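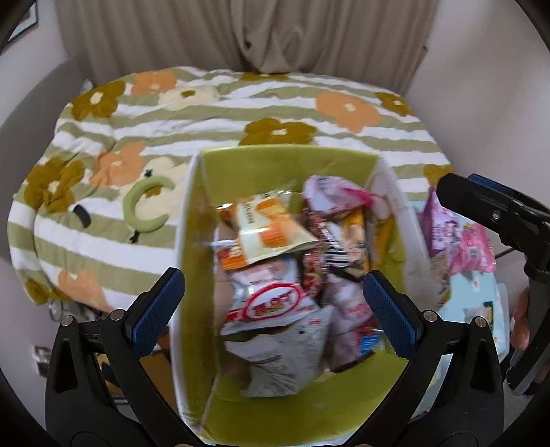
I have been fighting with my snack shelf for as long as I've lived in this apartment, and last week I finally did something about it. The shelf is the second one up in the tall cupboard next to the fridge, and it's deep, and I'm short, so anything that got pushed to the back stayed there until it became a science project. I'd tried stacking. I'd tried a basket, which was too wide, and then a different basket, which was too wobbly. And then I was standing in the hall closet looking for a light bulb and there was this storage box, the one with the white rim and the lime green fabric inside, holding two dead phone chargers and a single glove. I took it straight to the kitchen and tipped every packet I could reach into it, and I swear I felt ten pounds lighter.

The box came from Drosmont, back when they had the shop by the bus station. I think I bought three of them in different colors when I moved in, because I was going to be a person with a system. The other two are long gone (one went to my sister with a load of baby clothes in it and never came home). The green one has had a life. It's been a sock box, a cable box, a box for the stuff you find in coat pockets, and it has scuffs on the inside from all of that, down low where things get dragged in and out. I wiped it with dish soap and a sponge before I put food in, obviously. The scuffs stayed. I've decided I like them.

So, how it happened. I took everything off the shelf and put it on the counter, and then on the table when the counter ran out. If you've never done this with your own snacks, please do, it's so humbling! There were crackers from a trip we took two summers ago. There was half a bag of banana chips held shut with a hair tie. There were four separate opened bags of pretzels, and I don't even love pretzels, I just apparently panic-buy them whenever someone says they might drop by.

I threw out the ones that were really past it. I'm not that strict about dates on dry stuff, I'll eat a cracker that's a little over, but the smell test is the smell test and some of those nuts did not pass. Nuts go bad so much faster than you think. Mine live in the freezer now, in a jar, and they don't even go hard, you can eat them straight out.

Then I sorted what was left. My first idea was sweet on one side and salty on the other, very sensible, and it lasted until that evening. The packets are all different sizes and they slide. The crinkly ones slide over the matte ones and then the whole lot leans over like people on a train. I told my friend Hanna Yurchenko about this on the phone and she said I should file them standing up, like records, with the tops facing the ceiling. She does this with her soup mixes and it looks beautiful. I tried it. It works great if you have exactly enough packets to fill the box, and the minute you eat one, everything falls down.

Now I just put them in however they land and I've stopped being precious about it. The sides of the box flare out a bit when it's full, so it holds more than you'd expect, and if you tip it forward you can see pretty much everything at once. I grab by color anyway. I couldn't tell you the names of half of what we eat, but I know I want the orange one, or the one with the big red oval on the front, and my hand goes right to it.

The rule I made (and I'm quite proud of this one) is that the box is the limit. If it doesn't fit in the box, it doesn't get bought. I used to come home from the store with a sale haul and cram it in wherever, behind the rice, on top of the flour, in the drawer with the foil. Now I look in the box before I leave the house. If it's full, I walk right past that aisle. Okay, I walk slowly past that aisle.

I broke the rule once already. Wollik, the little grocery on the corner of my street, had the big bags of chili corn on special, and I bought two, and they did not fit, and I had to eat most of one standing up in the kitchen so the other could go in folded over. I regret nothing except the stomachache.

While I was at it I did the rest of the cupboard too, because once you've got everything on the table you might as well. A few things I moved:

The tea went up to the top shelf. I drink the same tea every day and it has its own tin by the kettle, so the forty fancy boxes people give me for birthdays can live up high where I need the step stool.

Rice and lentils came down to the bottom. They're heavy, and I was tired of lifting a sack of rice over my head like I was in some kind of contest. I keep them in two big jars I got from Rukhsana Swati when she moved, and they have proper rubber seals. She wanted them to go to someone who cooks lentils. I do cook lentils! Not as well as she does, but often.

Baking things got their own corner on the third shelf. Flour, sugar, baking powder, the sprinkles, a bag of chocolate chips that I've folded and clipped and then hidden behind the flour from myself. It doesn't work, I know where they are.

Spices I left alone. The spices are a whole other post and I'm not ready.

I also lined the shelves, which I'd been meaning to do since forever. I used a roll of the ribbed kind that you cut with scissors, and I cut every single piece a little bit too short because I measured the shelf from the front and didn't think about the lip at the sides. There's a strip of bare shelf at the left on all of them now. You can't see it when the doors are closed, and I'm leaving it.

The whole thing took me an afternoon, with a break for lunch, and I had the radio on and the window open and it was kind of lovely. I always put these jobs off as if they're going to take a week. Then there was the hour afterward when I kept opening the cupboard door to look. My husband came home and I made him look. He said, "Where are the pretzels?" and I said, "In the box," and he took out the entire box and sat down on the couch with it on his lap. That wasn't really the plan, but I have to admit it's another plus. It's a portable snack shelf. We had it between us through two episodes of our show and then I carried it back and slid it in, and there were no crumbs on the shelf at all, they were all in the bottom of the box (and on him).

About those crumbs - fabric boxes do hold on to them. I shook mine out over the sink on the weekend and got a fair amount of salt and one whole peanut. If you're choosing a box new for this, you might like a plastic one better, just for the wiping. A friend of mine, Chibuzor Nnaji, uses the clear kind from Sandhu with the handle cut into the front and he loves it, and his has to stand up to three kids, so I trust him. I like the fabric because it's soft and I can squash it into a shelf that's a tiny bit too narrow. Also because I already had it and it was free, and free is my favorite storage solution.

Somebody asked me under the last post whether I decant things into matching containers, like in those very calm videos with the lavender labels. I don't. I tried it with cereal once and then I couldn't remember which was the one with the raisins, and also you end up washing containers all the time, and the packet has the cooking time on it, and I need the cooking time. Bright packets in a bright green box will never look calm. It looks like a party bag. I open the cupboard in the morning to get the oats and it cheers me up, and I'm keeping it.

Next on my list is the drawer under the oven, where the baking trays live, and I'm a bit scared of it. I've got nine lids in there for pots I can't account for. If you have a good way of storing lids, please tell me in the comments, because the rack I bought from Winel is the wrong size for the drawer and I've lost the receipt. I could stand it on the counter, I suppose, but then I've got lids on the counter.

Oh, and the glove! I found the other one. It was in the pocket of my gray coat the whole time, along with a bus ticket from September and a lip balm I'd already replaced twice.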